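Moving house with less trouble: what we learned at Tandden

Newsletter of the Tandden tenants' group, November 2022

Many of our members are changing apartments before winter, and we receive the same questions again and again. Fathima Roy moved from Skostport to Flelholm last month with two children and a cat, and she was kind enough to share her notes. I put them in order and added some points from my own move. I am Wekesa Athumani and I write this page when there is something useful to write.

Start with the boxes. Fathima used 51 of them, and she says that the big ones were a mistake. A big box invites you to fill it with books, and then two people must carry it down the stairs. Ask at the grocery store in the morning, when the shelves are being filled. The store on the harbor road gives boxes for free if you come before ten. Check the bottom of each one and put tape across it two times, also when it looks strong.
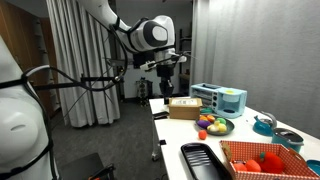 A cardboard box at the end of a long white table.

Write on the side of the box and not on the top. When boxes stand on each other you can't read the top anymore. I wrote only the name of the room, and this was too little. For three evenings I was looking for the can opener in boxes called "kitchen." Fathima wrote the room and then two or three things that were inside, and she found everything on the first day.

About the van: the small company in Flelholm asked 490 for a full day, and the same van for half a day was 149. If everything is packed and standing near the door, half a day is enough for a two-room apartment. Please look at the paper about damage before you sign, and take a photo of the fuel meter. One of our members paid for fuel which he did not use, and it took him many letters to get the money back.

Children need one thing that stays open. Fathima kept the toys for last and let the children choose what traveled in the car with them. Her younger son wanted the play kitchen and all the food that belongs to it, so this is what they took. The first evening there was no table and no lamp in the new living room, but he cooked a soup for everybody. I think this was better for him than a new toy.

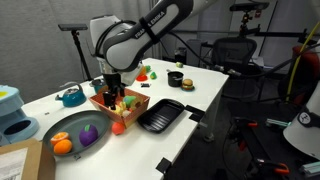 The kitchen, first and last

The kitchen takes more time than all the other rooms together. Begin two weeks before with what you use seldom, for example the baking forms and the big pots. Plates travel better standing than lying. Put a towel between them, you have to move the towels anyway.

Small bottles are a chapter for themselves. Oil, vinegar, soy sauce and cleaning products should stand upright in one low box, and this box should not go under anything. Close each bottle with a piece of tape around the cap. A flat tray under the box is also good for the car.

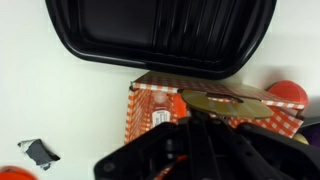 If a bottle is less than half full, give it to a neighbor before you go. I carried an old bottle of vinegar from one end of the city to the other and then I threw it away after a week.

For the last night keep one pan, one knife and one cup per person. Or do like Fathima and order noodle soup from Lại, they deliver until late and bring the spoons with them.

The group has a hand cart and more than 30 moving blankets, which members can borrow for free. Please bring the blankets back folded and dry. The key for the storage room is with me, and in the evening I am usually at home.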